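Clearing tables next to a robot: a shift lead on what has changed

Posted Jun 22, 2019

She has cleared tables for Drulau for most of her working life, first at the D'Amico food hall and then at the Kotomura offices, where the company runs the cafeteria and looks after the meeting rooms. In the spring she was asked to spend part of her week in a back office where a two-armed robot is being taught to clear up after a meal. The project is called Ploruro. She agreed to talk on the condition that her name be left out, and Drulau agreed to let her.

I asked her first what the old job was like, before any of this.

"You walk a lot," she said. "Kotomura has 124 meeting rooms. People eat in most of them. You go in with a cart, you sort what's on the table, you wipe, you go to the next one. At lunch the cafeteria does 300 trays and those come back all at once, so whoever is on rooms gets pulled down to help, and then the rooms wait."

The complaints came from the rooms that waited. A two o'clock meeting would open the door and find the remains of lunch. She said management looked at hiring for the lunch peak and could not fill the shifts, and that the robot was brought up a little after that.

Her part of Ploruro is to lay out tables the way people really leave them. The engineers had been using clean cups in a straight row. She told them nobody leaves a table like that. Now she puts cups on their sides, crushes the cans, leaves food in the trays and shells next to them.

"Crayfish is a good one, because people order it in when it's in season and the shells go everywhere," she said. "They're light and they curl up. You pick one up with your fingers and don't think about it. For the arms it's a real job."

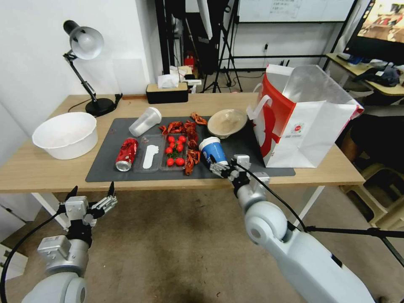 The right arm takes hold of a paper cup on a table laid with a can, trays, tomatoes and crayfish shell.

I watched for part of a morning. The arms move slowly, and there are long gaps between one move and the next while the people at the computers change something. She stands to the side with a notepad. When something goes wrong she writes down what it was holding and how it was lying, and the engineers match that to their own records. They have 3,000 tries logged so far. She said the number doesn't mean much to her, and that what she looks at is which objects keep coming up on her list.

"Cans are fine. Paper cups are fine if it doesn't squeeze. Clear plastic is bad. I asked why and they said it has trouble seeing it, and I said, well, so do I at the end of a shift."

The sorting is the part she cares about most. A bowl that gets thrown away costs Drulau money, and a spoon left in a tray of scraps ends up in the wrong place. The rule she gave the engineers is the one she gives new hires: anything the kitchen wants back goes in the basin, anything else goes in the bag. Some objects don't fit the rule. A tray with good fruit in it is one of them. At Kotomura staff are told to throw it out, and she has never liked that.

The bags were also her suggestion. Rooms at Kotomura don't have a bin big enough for a group lunch, so her crew uses the paper bags the food was delivered in. The engineers had planned on an open crate. She told them they could have a crate in the test room if they wanted, but there would be no crate upstairs.

"It made things harder for them and they weren't happy," she said. "A bag moves. The top closes up. You have to hold it open with one hand and drop things in with the other, or set it right the first time. But that's what we do in the rooms, so if it can't do a bag it can't do the job." 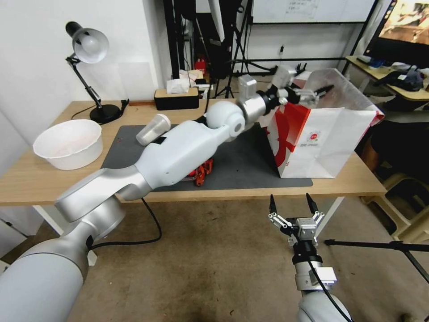 What the crew thinks

There are two people on her crew who have told her directly that they think she is training their replacement. She doesn't argue with them. She said she asked the same thing at the first meeting, in front of the site manager, and was told that no hours would be cut this year. She asked for that in writing and got an email.

"An email is what I have," she said. "This year is this year. I told my crew exactly what it says and I told them what it doesn't say."

Others on the crew are less worried, mainly from having seen it work. One came down on a break, watched it go after the same cup several times, and went back up to the rooms. The younger ones ask about the pay. For the hours she spends on Ploruro she gets a higher rate, which she had to ask for. The first plan was to pay her the normal rate on the grounds that she would be sitting down for some of it.

What she wants from it

If the robot does go upstairs, she would put it in the large rooms at lunch and nowhere else. That would leave her people in the cafeteria when the trays come back, and the rooms would be cleared by two o'clock. She would not want it on evening work, where the crew is small and there would be one person on the floor to deal with it when it stopped.

She also wants someone from the crew to be the one who can switch it off and restart it, with the training and the rate to match. At the moment only the engineers may do that. She has raised it twice.

I asked if the work in the back office had changed how she does her own job. She thought about it and said she now notices what order she does things in. She takes the cups first, since they fall over, then the cans, then anything with food in it, and she moves the bag closer before she starts. Nobody taught her that. When the engineers asked her to write it down it took her a whole afternoon and filled four pages.

"My back likes the days down here," she said. "My feet too. But I miss the walking around and saying hello to people. I'd want some of both."

Her next session is with soup. She has asked for plastic sheeting on the carpet first.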